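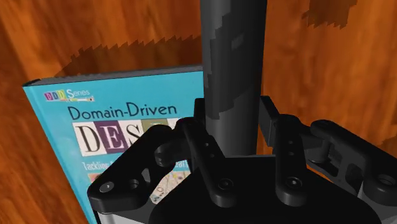 A visit to the Daketti fly workshop in Anmont

I tie flies for eleven years already, but before this trip I had never seen how a small company makes them for sale. When Daketti opened its doors to visitors for one afternoon, I wrote to them the same evening and got a place in the second group.

The workshop is on the upper floor of a former school in Anmont, ten minutes on foot from the river. We were nine people. Our guide was Shota Sasaki, who has been with the company from its first season and still ties the samples for every new pattern.

The materials room

First we saw the feathers and the hair. Every bucktail is washed, dried and sorted by the length of the fiber before it goes to a tier. Mr. Sasaki let us compare two tails of the same price. One had straight, fine hair almost to the base, and the other was good only for the top third. He said they send back many like the second one. I asked about synthetic fibers, and he told me that they use them mostly for the saltwater flies, where the wing must keep its shape after several fish.

There are 332 patterns in the present catalog. Only 28 of them are for salt water, but these take more than half of the working hours.

At the tying benches

The tiers work in pairs and each pair stays with one pattern for the whole week. On the day of our visit they were making the Ukamik, a small shrimp fly with bead chain eyes, tied on a size 6 hook. A good tier finishes over 110 of them in a day. I tried one myself under supervision and needed fourteen minutes. The eyes were a little crooked, so I was allowed to keep it.

What I learned there is to use less thread. I always put too many wraps behind the eyes, and the head becomes thick.

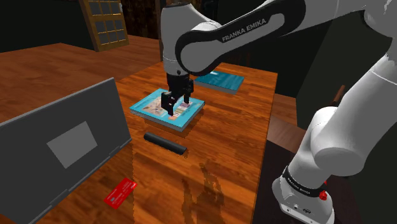 The test pond and the shop

Behind the building is a shallow pond where new flies are pulled through the water to check how they sink. We watched the Huaranga, a crab pattern planned for October. It fell too quickly on one side, and Mr. Sasaki wrote this in his notebook and cut a piece from one leg.

In the shop I bought six Ukamik flies and a pack of hooks. The next open afternoon is not announced yet. If you go, take the stairs on the river side, as the front door is kept locked.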